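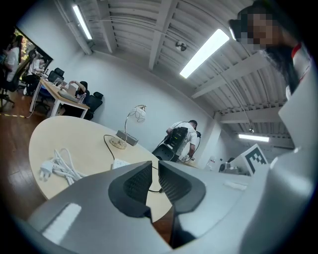

Findard entwickelt Handgreifer und die zugehörige Auswertesoftware für das Anlernen von Robotern in der Montage und im Haushaltsbereich. Das Unternehmen wurde von Yareli Valdovinos und Nicanor Tapia gegründet und arbeitet bis heute auf einer einzigen Etage, in der Entwicklung, Erprobung und Vorführung nebeneinander stattfinden. Der Handgreifer besitzt zwei keilförmige Finger mit gerippten schwarzen Innenbelägen. Das Gehäuse ist grau und glatt ausgeführt. Für die Bestimmung der Lage im Raum verwenden wir Tafeln mit schwarzem Markermuster auf weißem Grund, wie sie am Ende des Vorführraums aufgestellt ist.

## Was wir tun

Unsere Kunden führen eine Tätigkeit mit dem Handgreifer von Hand aus. Die Bewegung wird aufgezeichnet, bereinigt und auf die Kinematik des Zielroboters umgerechnet. Das Aufzeichnungsmodul trägt die Bezeichnung Clido, die Umrechnung übernimmt Jumetti. Beide Module sind einzeln lizenzierbar – Clido läuft auf einem handelsüblichen Laptop, Jumetti benötigt einen Rechner mit eigener Grafikkarte.

Die Greifbeläge fertigen wir selbst. Ein Satz ist für 900 Betriebsstunden ausgelegt und lässt sich mit einem Innensechskantschlüssel wechseln. Ersatzbeläge werden in Kleinserien zu 200 Stück aufgelegt.

## Offener Werkstatttag

Am Donnerstag, 11. Juli, ist die Etage für Besucher geöffnet. Gezeigt wird der laufende Betrieb, kein gesondertes Messeprogramm. Die Vorführung am Tisch behandelt das Greifen von Gegenständen unterschiedlicher Form und Oberfläche. Besucher können den Handgreifer selbst führen und die eigene Aufzeichnung anschließend in Clido ansehen.

- Rundgang durch Entwicklung und Erprobung: Rigoberto Meléndez
- Vorführung am Tisch, Gruppen bis vier Personen: Yolotzin Salinas
- Fragen zu Schnittstellen und Lizenzen: Nicanor Tapia

Während der Aufzeichnungen bitten wir darum, die Markertafeln nicht zu verdecken und nicht zu verschieben. Auf dem Boden verlegte Kabel sind zu übersteigen. Festes Schuhwerk genügt, Schutzbrillen liegen am Eingang bereit. Eine Anmeldung ist nur für die Vorführung am Tisch erforderlich.

Schulklassen und Ausbildungsgruppen nehmen wir auch außerhalb des Werkstatttags auf, der nächste Block ist für November vorgesehen. Die Betreuung liegt bei Evaristo Magaña, der vor seinem Wechsel zu uns eine Lehrwerkstatt für Mechatronik geleitet hat.

## Arbeitsweise

Entwicklung und Erprobung sind bei uns personell nicht getrennt. Wer einen Finger konstruiert, führt auch die Dauerversuche dazu durch und schreibt das Prüfprotokoll. Ein neuer Fingertyp wird freigegeben, wenn 500 aufeinanderfolgende Greifvorgänge ohne Nachstellen protokolliert sind. Die Protokolle stehen Kunden auf Anfrage zur Verfügung, auch für Typen, die nicht freigegeben wurden.

Mechanische Teile beziehen wir von Rosales, einem Zulieferer für Kleinserien, mit dem wir seit dem ersten Prototyp zusammenarbeiten. Zeichnungsänderungen werden dort in der Regel innerhalb einer Woche umgesetzt – bei Gehäuseteilen dauert es wegen der Werkzeuge länger.

## Kontakt

Terminanfragen für Besuche und Vorführungen richten Sie bitte an Yolotzin Salinas, technische Anfragen an Rigoberto Meléndez. Bei Anfragen zu einem bestimmten Greifvorgang geben Sie bitte Abmessungen, Masse und Oberfläche des Werkstücks an.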